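# Why I stopped scheduling my posts

In September I finished a small project for Clinau, a shop that sells refills for household cleaners. They asked me to look after their newsletter and their social accounts, and in the first meeting the owner showed me a calendar, made in a tool called Brusteo, with 78 posts already waiting in it. All were written in one long weekend by the person before me. Some of them were quite good. But when I read them one after the other, I had the feeling of listening to a recorded message at a train station.

I didn't delete them at once. I am a cautious person, and also it was my first month. I let the calendar run for 2 weeks and only watched the replies. A customer asked under one post whether the lemon refill would come back. Under it was our next post, cheerful, about lemon. It was sold out. She wrote again, a little less politely, and I could understand her.

After this I asked to pause everything. Theda Reuter, who taught me most of what I know about newsletters when we both worked at Firnari, was against it. She said a silent account looks like a closed shop. I think she is right for bigger companies, where 2000 people read a post and perhaps one writes back. Clinau has 1000 subscribers, and many of them live near enough to walk in.

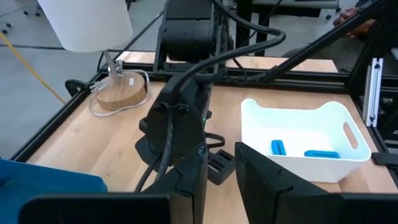
So now I write in the morning, after I have called the shop and asked what is happening there. Sometimes the answer is that nothing is happening, and then I don't post. The newsletter goes out when there is something to put in it – last time it was the new colour of the bottle caps and a change in the opening hours.

I still use Brusteo for holidays. For my other client, Agbayani, I have kept the full calendar, as they prefer to approve every sentence before it goes out, and the approval takes its time. I have asked them to leave one place free each week. They are still discussing it.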